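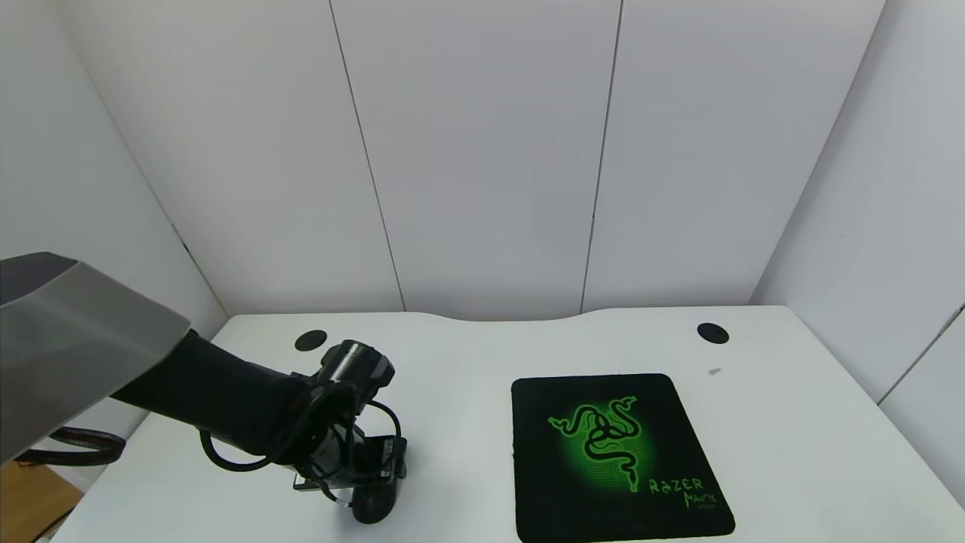

Desk booths, Kadcombe: where the money went in July

Spent to date: 1,390. The white desk is in, with its two cable grommets, and it fits between the walls as if someone had measured. Fedir Zinchenko did, twice. The mouse pad is a Razer, glowing green snake and all, and did not come out of your grant — Kalkidan Tufa would like that minuted.

Still to do: a chair, and a lamp Pao-chu Lai can live with. Orno has promised the second booth by the end of August. They promised the first by May.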